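Dutwood textile store: rehousing and loan update

The rehousing of the flat textiles at Dutwood reached its halfway point on 2024-03-02. Of the 1,079 pieces listed in the survey, 600 have now been surface cleaned, measured and rolled on archival tubes. The remainder are mostly fragments under 200 mm on the longest side, which will be stored flat in shallow trays with tissue between the layers.

Relative humidity in the new store has held steady since the door seals were replaced. Readings are logged at both ends of the room, and the loggers will be recalibrated in May. Light levels at the inspection bench remain higher than we would like, so blinds have been ordered.

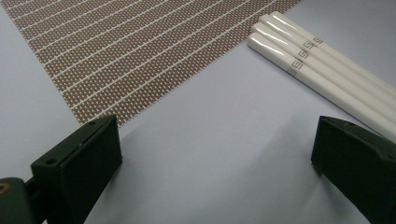
Brown mat with white dots and parallel white stripes.

The Kälin bequest is being catalogued separately. It contains 324 items, mainly furnishing fabrics and printed covers, with a small group of tapestry-woven borders. Faraji Chege has begun recording thread counts for the borders and expects to finish the wool pieces first. The silk will take longer - several lengths have split along old fold lines and need support before they can be handled.

Six borders have been requested by the Prerkberg museum for its display on workshop marks. Alcides Paiva is preparing the condition reports. Each border will travel rolled, face outwards, and be mounted on a padded slant board on arrival. The loan agreement limits display to four months at 50 lux.

The catalogue database, Brorora, will be read-only while the new location codes are loaded. Requests to view material during that period should be sent to the store by email with the accession number.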